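Godinho Handheld Grip Rig, Pistol Pattern
Sold by Atetti – Rigs and Mounts 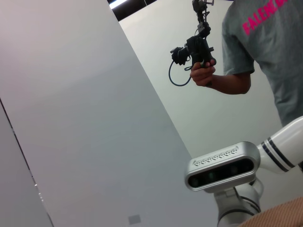
Grip held in one hand at waist to chest height, mounting stalk upright, cable hanging in a loop.

Item: Godinho grip rig, black
Weight without cable: 98 g per bracket set, 121 g grip body
Stock status: ships from the Gruscombe warehouse within 9 working days

The Godinho is a one-handed carrier for small sensor or camera modules. The grip body takes the load in the palm, and the module plate bolts on ahead of it. A vertical stalk rises from the body and ends in a small bracket for a marker, antenna or second module. Stalk and plate are removed separately.

Mounting
Fit the stalk first, then the module plate. Tighten the stalk screws evenly and stop at the shoulder. Do not use thread lock on the plate screws. The top bracket can be turned in steps of 10 degrees and is locked with the supplied key.

Cable routing
Leave enough slack for a full bend of the wrist. A single free loop below the hand is sufficient for most work – longer runs should be clipped to the sleeve or belt. Cables with molded right-angle plugs may foul the trigger guard. Check clearance before ordering.

Compatibility
Helto plates, short and long pattern. Earlier Helto plates with slotted holes need the adapter strip, sold separately. The grip is right- and left-handed without changes.

Supplied with
Grip body, stalk, top bracket, module plate, key, spare screws. Module and cable not included.

Returns accepted on unused items in the original carton. Spare stalks are listed under Parts.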